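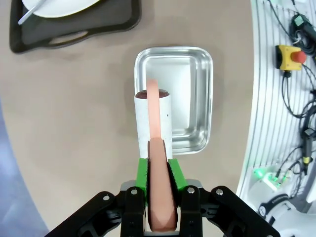
Ticket: Maltberg fountain pen, piston stuck + ink creep
Opened 1 March 2025
Logged by: Vasiliki Kontogiannis, repairs bench
Status: open, waiting on part

Customer Ourania Galanis. Limited run pen, navy barrel, gold nib, medium. Bought from our Sisley store, box and papers present. Says piston knob turns but won't draw ink. Also ink on her fingers after every page. Wants it back for her daughter's wedding in April.

Checked so far:
- nib flushed, cool water, bulb syringe. Lots of old blue-black came out
- feed seated properly, no cracks under the loupe
- knob turns freely, piston head doesn't move. Not siezed then, spindle probably stripped
- ink creep is from the section threads. Old sealant gone hard and crumbly

Rang customer. She'd used a shimmer ink in it, more than once, left it capped over the holidays. Told her no shimmer in this one please. She was fine about it.

Update, Filippos
Opened the back end with the Xenos wrench. Spindle threads worn flat on one side. Piston seal ok, bit of grease and it'd go again. Dont force the barrel, the lacquer chips at the trim ring, had one go on me last year.
Spindle not in the drawer. Ordered from Nudholm, they quoted 3 weeks.

Update, Vasiliki
Section resealed with shellac, left overnight. Filled through the feed to test, wrote two pages, no leak at the threads. Colour is even, slight hard start on the downstroke. Will look at the tines once the spindle's in.

Warranty: Eirini says covered, purchase date is inside the period. Serial on the cap band matches the card. No charge for labour, no charge for part. Courtesy pen offered, customer said no thanks.

To do
- chase Nudholm if nothing by start of April
- fit spindle, grease, full fill test
- polish cap before it goes out, light scratches near the clip
- Paraskevi to ring customer for pickup at Sisley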